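Skolis cell notebook – March, grip drops on the veg task

3 comments · 1 share
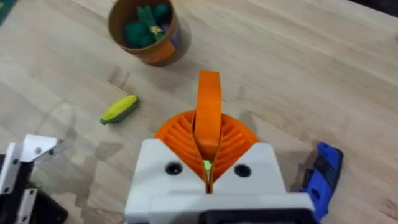

Wrist view, right arm. Green piece in the fingers, corn still on the table, pot behind.

Fault: gripper opens partway through the lift without a command. Happened on 5 of 30 picks this morning. Same fault Bustamante wrote up, except theirs only showed on the left arm and we get it on the right.

What the log says. Close command goes out, the grip flag comes up, arm starts to rise. Then the finger motor current drops to zero and the piece falls. The flag stays up the whole time, so the Lulum script carries on to the pot and "places" nothing. It counted all five as good picks. That part bothers me more than the drops.

First guess was the orange fingers wearing smooth. Swapped them for the spare pair and got 2 drops in the next batch, so no.

Second guess was heat cutback in the motor. Case was barely warm to the touch. Also no.

Found it after lunch. The Skelis driver has a 500 ms watchdog on the gripper channel. If it hears nothing in that time it lets go of the motor. Both arms share one bus, and when the left arm sends its full joint report the right gripper's keep-alive gets pushed back past the limit. With the left arm parked and its reporting off, I ran another 30 and had no drops.

Safety note: letting go on a lost signal is the wrong default for us. Soft toys on a table, fine, but the same driver is on the cell with the metal parts. Tagged that one out until the setting is changed. Please don't clear the tag to get a quick run in.

To do
– change the watchdog action from release to hold, both cells
– move the right gripper to its own bus (need a longer cable, the grey one won't reach)
– make the script check finger position before it counts a pick
– relabel this morning's runs, all of them are suspect
– tell Bustamante to look at their bus load

E-stop tested on both arms before packing up. Works as it should, and the brakes held.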